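Talk for the Granda township evening, my notes, please forgive the scribbles

Good evening, everybody, and thank you so much for coming out in June, when you could be on a porch somewhere! Thank Zorica for the chairs.

Start with the permit story. You all know our town asks for a permit before you can buy so much as a .22, and the clerk's office keeps the cards. Over 1000 cards, the last time Ottar asked. (Pause, let them groan.) Now, I don't mind paperwork, I filed it for a living, but I do mind waiting 90 days for a renewal when the rule on the wall says 30. 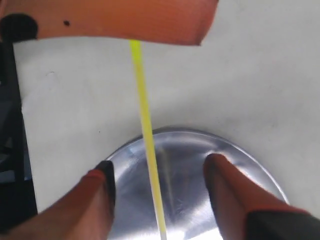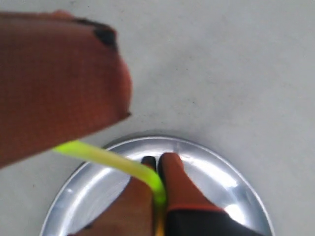 Go slowly on this next part, it's the one people ask me about afterward. The proposal would let a renewal stand while the office catches up, so a hunter with a clean record isn't breaking the law in his own kitchen. It leaves the background check right where it is. Say that twice, please, self.

Mention Iraís and her father's deer rifle, she said I could. He is 78, and he drove to the counter three times for one signature.

Then the folks who disagree. Guilan Lü wrote me a very kind letter against this, and I want to read her second paragraph out loud and be fair to it.

Water. Questions. Sign-up sheet is by the coffee, and the council takes letters until the end of the month.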